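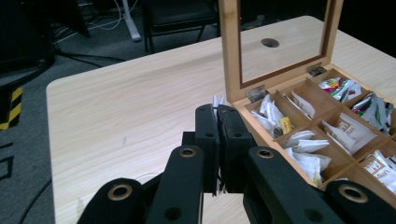 Home | Tickets | Knowledge Base | Sign In

Ticket 2173: Label printer skips every other label after tea catalog import
Opened by: Boyang Luo, Drovetden
Product: Ukamden Shop Desk
Queue: Sales
Status: Solved

2018-05-06, first message

Hi all! First off, I love the new catalog screen. We sell loose and bagged tea out of a small shop and I moved our whole list over from a spreadsheet last night, 420 items, and the import took less time than it took me to drink a cup of Assam. So thank you for that.

My trouble is with the labels. When I select a batch and press Print, I get a good label, then a blank one, then a good one, and so on to the end. Nothing is missing from the run, it just uses twice the roll. Single labels come out fine. I've turned the printer off and on, reseated the roll and cleaned the sensor window with a dry cloth. Same result each time.

Reply from Ukamden support

Thanks for the clear write-up. Can you tell us:
- which label template you have picked under Settings > Printing
- whether the old catalog printed in batches without blanks
- what the gap setting says on the printer's own test page

Boyang Luo

Template is "Shelf, medium." The old catalog was fine in batches, I ran a whole shelf of oolongs the week before with no blanks at all. Test page says gap 3 mm, which matches the box the roll came in.

One more thing I noticed while playing with it (I got a bit carried away, this is fun to poke at): if I pick only items from the herbal group, there are no blanks. Chamomile, rooibos, mint, all perfect, one after another. Black and green teas give me the blanks every time.

Reply from Ukamden support

That is a really useful clue. Please open one black tea and one herbal tea in the item editor and compare the Description field. We'd like to know if there's an empty line at the end of the text in either one.

Boyang Luo

Yes!! The black tea has an empty line after the brewing notes. I can put my cursor down there. The herbal one stops right after the last word. I checked a handful of greens as well and they all have the extra line.

I think I know where it came from too. I typed the herbal sheet myself, and the black and green sheets were pasted from our supplier's price list, Medis, which has a line break at the end of every cell.

I deleted the empty line from 19 of the black teas and ran them as a batch. No blanks, and the text sits a hair higher on the label, so it looks better as well. Is there a way to do the rest without opening each one?

Reply from Ukamden support

There is. The label template grows to fit the description, and that extra line pushes it past the end of the label, so the printer feeds a second one. Single prints use a fixed height, so they never showed it.

1. Go to Catalog > Tools > Export and save a copy somewhere safe.
2. Go to Catalog > Tools > Clean Up Text.
3. Tick "Remove empty lines at end" and leave the other boxes alone.
4. Choose the black and green groups.
5. Press Preview, look over a few items, then press Apply.
6. Print a batch of 20 as a test.

Leave "Remove all line breaks" off, or your brewing notes will run together into one long line.

Boyang Luo

Did it, and it worked the first time! Batch of 20 came out as 20 labels. Then I couldn't help myself and printed the entire green section, and that was clean from start to finish.

I also went ahead and added steep times to the second line of every label now that there's room. Customers ask for those all day long. Gyokuro at the low temperature looks great on the shelf edge.

A small wish for the next version: could the import screen offer the same cleanup box before the items go in? I'd have ticked it without thinking twice.

Reply from Ukamden support

Great idea, and we've passed it on to the catalog team. We also moved this ticket out of the Sales queue, where it landed by mistake, so that it shows up in searches under Printing. Marking as solved. Reply any time and it will reopen.

Boyang Luo

Perfect. Keeping the export copy just in case. On to the gift tins next!

Contact Support | Copyright Ukamden | Back to top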